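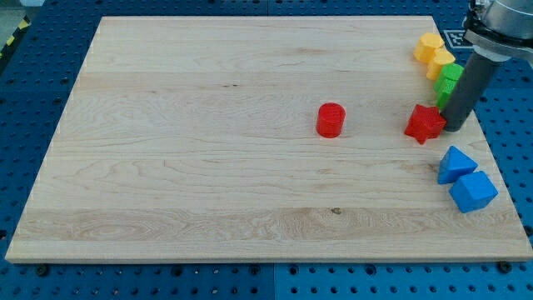

4.2 Avaliação do kit Stenar em tarefas de manipulação sobre bancada

Tempo de leitura: 11 min

Pesquisar neste site Digite o termo Buscar

O kit Stenar é vendido pela Mulex como pacote fechado para laboratórios de ensino e pequenas células de pesquisa. O folheto promete «manipulação pronta a usar» e dá como provada a transferência dos exemplos fornecidos para a bancada do comprador. Nesta seção examinamos essa segunda promessa, que nos parece a mais frágil.

Figura 4. Bancada de ensaio com o tabuleiro de madeira e os blocos coloridos. A ferramenta está junto à estrela vermelha; o cilindro vermelho encontra-se isolado, perto do centro.

O protocolo do fabricante prevê que o braço desloque blocos por contato lateral, sem preensão. A escolha barateia o produto e simplifica a demonstração comercial. Também esconde um problema conhecido: um empurrão que termina perto do alvo conta como êxito em quase todas as métricas do manual, mesmo quando a peça vizinha é arrastada junto. Na Figura 4, as peças amarelas, verdes e azuis concentram-se no lado direito do tabuleiro, e a ponta da ferramenta fica muito próxima da estrela. É nesse tipo de configuração, com vários obstáculos a pouca distância, que o critério oficial diz menos.

Executamos 272 episódios com a política fornecida, sem ajuste, e repetimos a série depois do ajuste fino recomendado, que exige 2430 demonstrações teleoperadas. O número merece um comentário. O folheto fala em «poucas horas de adaptação», mas não informa quantos operadores estavam em serviço nem se as demonstrações descartadas entraram na conta. No nosso caso, com uma única operadora (K. Sezer), a coleta ocupou quase todo o mês de setembro.

Adotamos um critério mais estrito que o do fabricante. Um episódio só é válido se a peça comandada chega à região pedida e se nenhuma outra sai da posição inicial por mais de um diâmetro da ferramenta. Com essa regra, a vantagem da política ajustada sobre a original diminui bastante nas disposições compactas e se mantém nas disposições abertas. Não afirmamos que o ajuste seja inútil. Afirmamos que o ganho anunciado depende de como se conta, e o manual conta de forma generosa.

A segunda dúvida diz respeito às instruções em linguagem natural. Comandos que nomeiam cor e forma («empurre a estrela vermelha para a esquerda») foram seguidos com regularidade aceitável. Já os comandos relacionais, como «separe o bloco azul do outro bloco azul», produziram movimentos hesitantes e, em 11 episódios, a parada de segurança do controlador. A Mulex atribui essas paradas à calibração. Refizemos a calibração segundo o procedimento do manual — duas vezes, por insistência do suporte — e o padrão permaneceu.

Há ainda o custo. A licença anual do módulo de linguagem sai por 4000 euros, à parte do equipamento, e sem ela o kit se reduz a um conjunto de trajetórias gravadas. O concorrente mais próximo, da Herent, inclui módulo equivalente no preço inicial, embora com documentação pior e suporte mais lento. Uma comparação direta exigiria repetir o protocolo nos dois sistemas com o mesmo tabuleiro e as mesmas peças, o que não fizemos.

Para disciplinas introdutórias, o Stenar pode servir. Para quem pretende publicar resultados com ele, recomendamos registrar a posição final de todas as peças e não apenas a da peça comandada.

Comentários (3)

Adesuwa Nwankwo: Tivemos as mesmas paradas com comandos relacionais. O suporte também nos mandou recalibrar.

leitor_nägeli: Um diâmetro de ferramenta como tolerância me parece arbitrário. Testaram outros valores?

Kevser Sezer: Testamos metade e o dobro. A ordem entre as duas políticas não muda, só a distância entre elas. Vai no material suplementar.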